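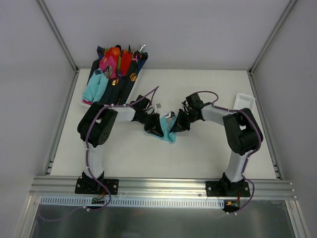

Two-arm cell at the Bastlow open day, both grippers down on the cloth.

Bastlow open day, July 2026. Notes typed up on the train back so excuse the state of them. Only went for one thing, the cutlery cell, and only want to write up how they look after it, as that's what we keep getting wrong at our place.

Getting there: Hurosley station, then the bus, then a walk along a road with no sidewalk. Sign in, sticker, safety glasses, coffee that had been standing a while. They ran tours in groups and I skipped most of the first one (packing line, compressors, fine) and went straight to the back of the building. Stood there through 2 full talks. Same talk both times but the questions were different, so worth it.

The cell. Job is handling table utensils and cloths, rolled and folded, out of a tray, working in the middle of the table. Two arms, both mounted on the front rail, so everything that matters happens reaching away from you. I asked why not one arm on each side and the answer was maintenance. With both base plates on the front rail you do all the bolt work from one spot, standing up, without leaning in over the table. At our place the second arm is on the back wall and every check means crawling. Have been saying this for a year.

Base plates get checked first thing in the morning. Torque wrench, every bolt, same order every time, and a line of paint pen across each bolt head so you can see at a glance if one has crept. Paint pen! We have a drawer full of them. Whoever does the check initials a card. If a line is off they don't just nip it up, they take the bolt out, clean it, put it back and redraw the line. Reason given was that a bolt that moved once will move again.

Cables next, and this was half the talk. One purple cable per arm, run along the outside, over the elbow and down. Tied with small white ties. They used to route them tight and tidy, looked great, and then got faults on the left arm that came and went for weeks. Joint at full bend was pulling the cable at the connector. Now there is slack left at the elbow and a loop over the wrist. Looks messier. Rule they go by: move the arm to its worst pose, tie it there, then move it back and leave whatever sticks out alone. Ties are snug enough to hold but you should be able to turn them with a finger. Tails trimmed flush, with proper flush cutters, because a sharp tail had been rubbing on the jacket of the cable next to it.

Below the front rail there's slotted duct for the wiring. Small board by the left plate is exposed and they like it that way - you can get a probe on it without taking anything off. Somebody in the group asked about dust. Answer was soft brush and a vacuum on low once a week, no compressed air, as it drives lint into the connectors. Lint is the big enemy with a cloth job. I hadn't thought of that at all. They showed us a jar of what came out of the duct the last time. Grey fluff, disgusting, very effective teaching aid.

Then the fingers. The ones on the cell are black and wedge shaped, and they count as a wear part. Logged by cycles, not by date. Left pair had 1,142 cycles on the card, right pair had 612, the difference being that the right pair was changed after a drop. They don't mix an old finger with a new one. Always swap as a pair, otherwise the tips meet off center and thin handles twist in the grip. Checking for that is dead simple: close on a strip of paper, pull, feel whether it drags evenly. If it slides out easier at one end, shim or swap. No gauge, no software. Paper strips were in a pot by the screwdrivers.

The steps for a finger swap, as far as I could write them down:

1. Arm to service pose, power off at the cell, key in your pocket.
2. Photo of the wires at the gripper before touching anything.
3. Screws out into the magnetic dish. Never onto the tabletop, they had one go under the tray and lost half a morning.
4. Wipe the seat. Lint again.
5. New pair on, screws in loose, close on paper, then tighten.
6. Power on, slow open and close with no load.
7. Zero, write the new count on the card, old pair into the bag with the number on it.

Step 7 is where we fall down. We throw the old ones out. They keep theirs and look at where they've gone, says a lot about whether the arm is coming in crooked.

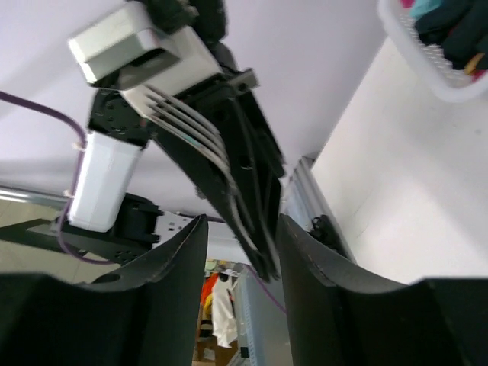 Wrist camera view: fork-like utensil in the other arm's gripper, our side's fingers in the foreground.

Best bit for me was the wrist cameras. They use them as an inspection mirror. Drive one arm over to look at the other one, hold it there, and go through the list on the monitor: screws in the bracket, cable tie by the motor housing, the plates with the mounting holes, whatever the jaw is holding and how it's lying. You get the near fingers in the picture for free, so you can see the wear on the rim too, the left one was scuffed along the curve of its edge. Saves opening up the cell for a look. You still open it up for the torque check, obviously.

Fork tines were the troublesome item according to the talk. They want the tines lying along the jaw plate and pointing down it. If they're across the plate they catch in the cloth. When that starts happening more than usual they go look at the fingers before anybody touches the program. Took them a long time to learn that order, they said. Us too, still learning it.

Wirkeo is what they call the maintenance log, a tablet on a hook plus the paper card. Tablet for the history, card for the day. Card wins if they disagree. I liked that. Spares come from Lazaridis, ordered in pairs, and one complete pair is always on the shelf before the last one gets fitted. Didn't get a lead time, should have asked. Will email.

Things I'd question. The work surface gets wiped with the same cloth that's used on the side rails, and I'd keep those apart. Also the service key hangs on an open hook next to the tablet, so "key in your pocket" depends on everyone being good. Asked about it, got a shrug and "yes, we know".

To do at our end:

- paint pen on all base bolts, this week
- redo elbow ties with the arm at full bend
- flush cutters, order 2
- no more air gun near the duct
- paper strip test, put it on the card
- keep the old fingers, bag and number them
- see if our wrist camera can be driven seperately from the job program. think it can

Bus back was late so I missed the connection at Hurosley and had a very dry sandwich. They gave out a handout but it's mostly about the packing line, one page on the cell. I'll scan that page and put it in the shared folder tommorow.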